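Galerie : préparer l'achat d'un poste à deux bras

Mis en ligne le 10 septembre 2025

Bienvenue sur cette page, que je promettais depuis le mois d'août à tous ceux qui m'ont écrit après la journée portes ouvertes (et vous avez été nombreux, merci, vraiment !). Beaucoup d'entre vous envisagent d'équiper un atelier, une salle de travaux pratiques ou un petit laboratoire, et la question qui revient dans presque tous les messages n'a rien de technique : par où commence-t-on quand il faut remplir une demande de budget, et comment éviter de se retrouver, trois mois plus tard, à courir après un câble ou une rallonge que l'on n'a pas fait figurer sur le devis ?

Je vous raconte donc ici comment nous avons monté le dossier du projet Marulanda, avec ses hésitations et ses petites erreurs, en espérant que cela vous fera gagner quelques soirées. Prenez un café, c'est un peu long, je me connais.

Le premier devis

Nous avions consulté trois fournisseurs, et c'est Dullmont qui a répondu le plus vite, avec une offre très propre où les bras tenaient sur une ligne et tout le reste sur une autre, intitulée « accessoires ». Méfiez-vous de cette ligne ! Demandez qu'on vous la détaille, poste par poste, avec les références, les délais et la garantie de chaque élément. Brakitz l'a fait spontanément, et le total était plus élevé, mais nous savions enfin ce que nous allions recevoir. Sedholm, de son côté, proposait une location avec option d'achat, formule que j'aurais volontiers retenue si notre service comptable n'avait pas préféré une dépense d'investissement en une seule fois.

Les lignes que l'on oublie

La table d'abord, et son cadre. On se dit qu'il y en aura bien une dans un coin, puis on s'aperçoit qu'elle bouge, ou qu'elle est trop étroite pour une fixation de chaque côté. Viennent ensuite l'ordinateur, les alimentations, les tapis de sol, les serre-joints (prenez-en davantage que prévu, ils disparaissent), et puis les objets à manipuler. Pour ces derniers, un passage au rayon vaisselle suffit souvent, à condition de garder le ticket : chez nous, un remboursement sans justificatif a mis 30 jours à aboutir. Je conseille aussi de réserver 10 % du montant total aux pièces de rechange, doigts de pince et câbles en tête, quitte à ne pas tout dépenser la première année.

Le calendrier

Entre la validation de la commande et la livraison, comptez large. Brakitz annonçait 14 semaines et a tenu parole, ce dont je leur sais gré, mais la table, commandée ailleurs, est arrivée bien après les bras, et les cartons ont donc attendu dans le couloir. Si c'était à refaire, je commanderais le mobilier en premier, avant même d'avoir choisi définitivement le matériel, en demandant simplement aux fournisseurs l'encombrement maximal et le type de fixation. Pensez aussi à faire relever l'emplacement des prises pendant cette attente. C'est une petite heure de travail avec un mètre ruban et un plan, et elle change beaucoup de choses au moment de chiffrer l'électricité.

Le poste et sa vaisselle

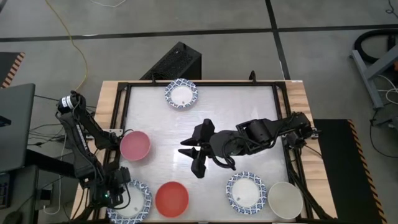

Ashraful Weerasinghe : De mon côté, j'ajouterais au budget une ligne pour le temps de formation, que nous avions complètement laissée de côté. Le matériel était payé, installé, assuré, et il a fallu renégocier une enveloppe pour que deux collègues puissent suivre le stage du fournisseur. Demandez aussi si le prix de la maintenance est révisable chaque année, la réponse n'est pas toujours dans le devis.

Merci Ashraful, c'est tellement juste que je l'ai reporté dans notre propre modèle de demande ! Sur un poste comme celui-ci, avec ses deux bras noirs, ses bols et ses assiettes à bord bleu et blanc, le regard va tout de suite aux machines, alors que les câbles, le cadre et les tapis au sol ont eux aussi leur place au tableau. J'y ai désormais une colonne « qui s'en sert, qui est formé », à remplir avant celle des prix. Le modèle est disponible sur simple demande par le formulaire de contact ; dites-moi seulement si vous le voulez avec ou sans les formules de calcul, car la version avec formules s'ouvre assez mal sur les vieux tableurs.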